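3.2 Zusammensetzung und Anordnung der Gegenstände auf dem Tisch

Die Auswertung der Tischflächen folgt dem in Abschnitt 2 eingeführten Erhebungsbogen. Erfasst wurden 963 Tische aus Wohn- und Essbereichen, auf denen zum Zeitpunkt der Aufnahme Gegenstände abgestellt waren. Als Tischfläche gilt die gesamte waagerechte Platte einschließlich einer aufliegenden Decke; überhängender Stoff wird gesondert vermerkt und geht nicht in die Flächenberechnung ein. Die Kodierung nahmen Annick Boychuk und Colleen Cormier unabhängig voneinander vor. Abweichende Zuordnungen wurden in einem zweiten Durchgang mit Dale Ouellet abgeglichen.

In Anlehnung an das Ordnungsschema nach Charbonneau unterscheiden wir zwischen Vorratsbehältnissen, Verpackungen, Ziergegenständen und Spielzeug. Vorratsbehältnisse sind wiederverschließbare Gefäße aus Glas, Metall oder Keramik. Kartons und bedruckte Packungen werden unabhängig von ihrem Inhalt als Verpackungen geführt. Eine Dose ohne lesbare Aufschrift gilt auch dann als Vorratsbehältnis, wenn ihr Inhalt nicht bestimmt werden kann. Plüschfiguren werden stets dem Spielzeug zugerechnet, selbst wenn die Haushalte sie in der Befragung als Dekoration bezeichneten. Von den insgesamt 3000 kodierten Einzelgegenständen entfielen 1356 auf Verpackungen.

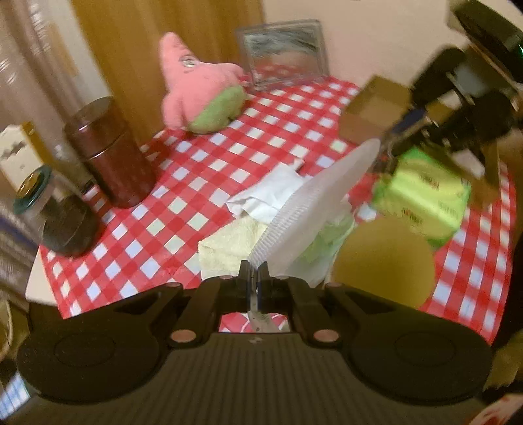
Abbildung 4: Mischbelegung auf karierter Tischdecke. Dunkelrote Blechdose und Glas mit türkisfarbenem Deckel auf der linken Tischseite, Plüschfigur in Form eines rosafarbenen Seesterns im hinteren Bereich, Karton weiter rechts.

Als Mischbelegung wird eine Anordnung bezeichnet, in der mindestens drei der vier Gruppen vertreten sind. Für diese Fälle wurde zusätzlich festgehalten, ob sich die Gegenstände einer Gruppe räumlich zusammenfassen lassen. Bei Vorratsbehältnissen war dies häufig möglich. In Abbildung 4 stehen Dose und Glas auf derselben Seite des Tisches, das Glas etwas weiter vorn und weiter links. Für Spielzeug ließ sich keine vergleichbare Regel formulieren. Es nahm sowohl Rand- als auch Mittelpositionen ein und wurde von den Befragten beim Aufräumen meist zuletzt versetzt.

Schwierigkeiten bereitete die Einordnung durchsichtiger und spiegelnder Objekte. Rechteckige Glaskörper sind auf Fotografien nicht immer eindeutig von gerahmten Spiegeln zu trennen. Auch das Objekt rechts hinter der Plüschfigur in Abbildung 4 lässt beide Lesarten zu und wurde deshalb unter der Sammelbezeichnung »Glasobjekt, stehend« aufgenommen. Die Sammelbezeichnung ist den Ziergegenständen untergeordnet. Eine Zuweisung zu den Gebrauchsgegenständen, wie sie Marlene Boychuk in der Voruntersuchung Tedlow vorgenommen hatte, wurde nicht übernommen.

Tischdecken wurden nach Muster, Farbigkeit und Lage an der Vorderkante kodiert. Kleinteilig karierte Stoffe erschwerten die Bestimmung der Standflächen, erlaubten jedoch eine Abschätzung der Abstände anhand der Karos, sofern der Stoff glatt auflag. War die Decke verschoben, sodass ein Streifen der Tischkante frei blieb, wurde die Kante als Bezugslinie verwendet. Gegenstände, die keinen Kontakt zur Tischfläche hatten, blieben bei der Abstandsmessung unberücksichtigt, wurden aber in der Gegenstandsliste geführt.

Für den Vergleich der Haushalte wurden nur Tische herangezogen, für die beide Kodiererinnen dieselbe Gruppenverteilung angegeben hatten. Die 30 Zweifelsfälle sind im Anhang B mit den jeweiligen Begründungen aufgeführt.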